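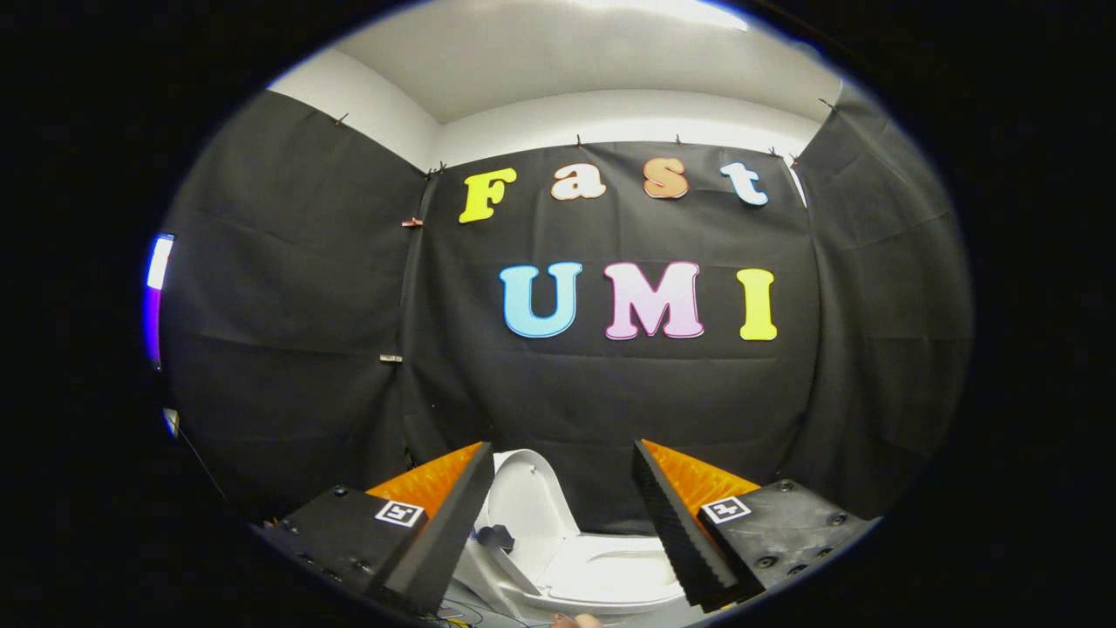

Looking After Old Political Papers at Home

My grandmother saved everything from the Usitz border dispute: handbills, clippings, petitions, a stack of letters to the editor that never got printed (she kept carbons, bless her), plus nine cassettes of neighbors talking about the years they were made to leave. It all came to me in two grocery bags, and I've been sorting it on the kitchen table ever since. These are the things I wish I'd known before I started!

Wash your hands and dry them well. I bought cotton gloves and gave up on them within an hour, they snag on every torn corner.

Take out the paper clips and rubber bands first. Rusty clips come off easier if you slide a bit of plastic film under each side and ease the wire up with a fingernail. Old rubber bands that have melted on, leave alone until you have a whole afternoon.

Newsprint gets its own folder. It's acidic and it will turn whatever it touches brown. I use the Zedura folders, the plain ones, and put a sheet of buffered paper between clippings. No lamination, please, and no tape, even the kind that says it's safe.

Pencil only for labels, on the back, near the edge. Date, place, who gave it to you. If you don't know, write "don't know" and move on. I wasted most of a Monday trying to pin down one handbill from Prikora.

Keep both sides together. Grandma saved leaflets she couldn't stand, with rude remarks in the margins, and my first thought was to pull those out. Don't! The remarks only make sense next to what she was mad at.

Skip the attic and the basement. I aim for under 70 degrees and use the bottom shelf of the hall closet, away from the outside wall. My boxes hold up to 20 folders, but I stop well short of that so I can still lift them.

Tapes: wind them all the way through once before you try to copy them, and snap out the little tabs so you can't record over anything. Copy the whole side, coughs and kettle included. When you type it up, leave the pauses and the contradictions in. My neighbors tell the same week three different ways and I've typed it all three ways.

Before sharing a recording, ask the family. One of ours said yes to the library in Penrose and no to the internet, so that's penciled on the case.

I still have the petition to flatten, all 1000 signatures of it, rolled up tight as a broom handle. It's spending a few days in a loosely covered tub with a damp sponge beside it, not touching, and I check for mold every morning with my coffee.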